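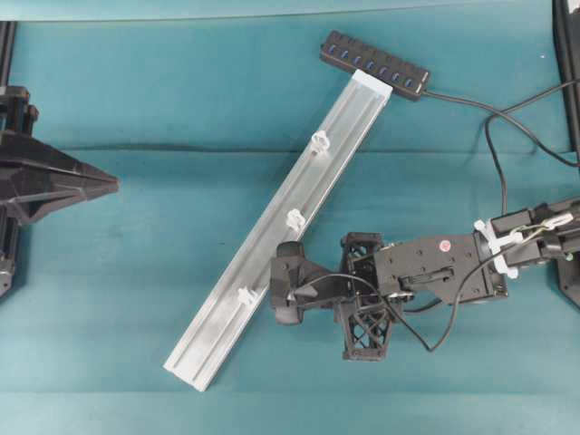

The Long Campaign Against the Cable

Every house has a place where the cables go to breed. In ours it was the floor behind the desk, a region visited only by the vacuum cleaner, and then under protest. I counted what was down there in May, on a wet afternoon with nothing on the telly, and stopped when I got to the charger for a phone I had given to a charity shop.

I had always assumed that cable tidying was a matter of character, like ironing pillowcases. Then I moved my desk from the back bedroom to the landing, a distance of perhaps four metres, and it took a day and a half. The desk itself was across in ten minutes. The remainder went on lying on my side with a torch in my mouth, following a black lead into a knot of other black leads and emerging with the wrong end.

So I set out to do the thing properly. I would buy a rail, I would buy clips, and I would become a person whose wires went in straight lines.

A word in favour of the rail

The stuff to ask for is aluminium extrusion. It is sold by the length, comes with grooves running from one end to the other, and is used by people who build their own workbenches and then talk to you about it. I had never bought any before. I now own several pieces and look at it in other people's sheds.

What makes it good for cables is the groove. A small plastic clip sits in it, the cable goes through the clip, and if you've put the clip in the wrong place you slide it along. Compare the sticky-backed sort, which are placed once, with great care, and fall off in August. I have peeled enough of those from the underside of enough desks to know that the glue stays and the clip goes.

My own length came from Vurkham, a firm on the trading estate at Skambridge which sells to the trade and puts up with the rest of us until four o'clock. I had asked for 1,068 millimetres, having measured the back of the desk to the nearest millimetre in the belief that this was what serious people did. The man at the counter wrote it down without comment. It fitted beautifully until I remembered the table lamp, which clamps to the back of the desk and needed the last few centimetres. I went back for another piece, and he wrote that down without comment too.

Fit a cap on any end that will be at knee height. They cost pence, they push on, and they are the difference between a tidy desk and a ruined pair of tights. A bare cut edge can be left where it faces a wall. Mine faces the wall on one side, and on the other I learned about caps.

Clips, and the question of how many

Beginners overdo it. I certainly did, with a bag of 240 small white clips from Boria, bought on the principle that the price per clip was so much better than in the bag of 20. I have used nineteen. The rest live in a biscuit tin and will be left to somebody in my will.

Three clips along a metre of rail are plenty for one or two light leads. Space them more or less evenly, which looks deliberate, and put the first one a little way in from the end so that the cable has room to bend before it is told what to do. Heavier leads want more support, and anything with a great lump of a power brick in the middle wants a shelf of its own. No clip on earth will hold a power brick. Several of mine have tried.

Colour is a matter of taste. White clips on a silver rail look rather smart, in a dentist's surgery sort of way. Black cables through white clips show up every kink and wobble, so if you are the type who will lie awake over a wobble, get black ones. I have gone for white and learned to live with myself.

The hub, or where it all comes from

Behind most desk tangles there is one guilty party, and these days it is usually the USB hub. You get it because the computer has two sockets and you have five things to plug in. Then, having a hub with seven, you find two more things. It's the same law that governs loft space.

The usual hub is a long black bar with a row of little blue lights, bright enough to read by if you sleep in the same room. It has one lead that goes off to the computer and it will not lie flat. Left to itself it forms a loop, wanders off across the desk and comes back round the side to tip over your tea. A new cable remembers being coiled in its packet and will go on remembering for weeks. You can hang it over a door with a peg on the end, which helps a bit.

My advice is to set the hub close to one end of the rail, nearly touching, before you fix either of them down. Then the leads have only a short hop to make before the first clip. I fixed my first hub in the middle, where it looked balanced and important, and every cable had to set off in one direction and turn back.

Do this part on a table, by the way. I can't say it strongly enough. Spread a cloth over it, something plain and in a colour that a small white clip will show up against — an old teal one is ideal — and lay the whole arrangement out in the open before any of it goes near the desk. Wrinkles don't matter. What matters is that you're standing upright, in daylight, and that when a clip pings off it lands somewhere you can see it. Under a desk, a dropped clip enters another dimension.

The price of virtue

There are, of course, people who will sell you all this ready-made. Vincze does a very handsome cable tray in powder-coated steel, with a lid, and the larger one is 1,520 millimetres long, which is longer than my desk and most of my landing. I tried it in the showroom. The lid closes with a soft and expensive click, and inside it you may keep any mess you like. I was tempted. It felt like cheating, though, and it also cost more than the desk.

The home-made version comes to very little by comparison, provided you leave out the petrol to Skambridge, the second trip to Skambridge, and the clips in the biscuit tin.

Whatever you use, label both ends. A strip of masking tape folded round the lead will do, with PRINTER or LAMP written on it in biro. Label them before they go through the clips, while you still know. I have one lead marked LEAVE THIS ONE, in my own handwriting, and I've left it.

Two months on

The rail has held. The clips have held, apart from one that I trod on. I can now get the vacuum cleaner behind the desk, and have done so twice. The blue lights still blaze away all evening, and I've taken to putting a folded flannel over them at bedtime, which rather lowers the tone.

The telly is next. There are eleven plugs back there, a gap just wide enough for one arm, and a wall unit that measures 1,800 millimetres across and hasn't moved since we put it in. I've ordered the rail. I measured for it from the front.

First published 7/26/24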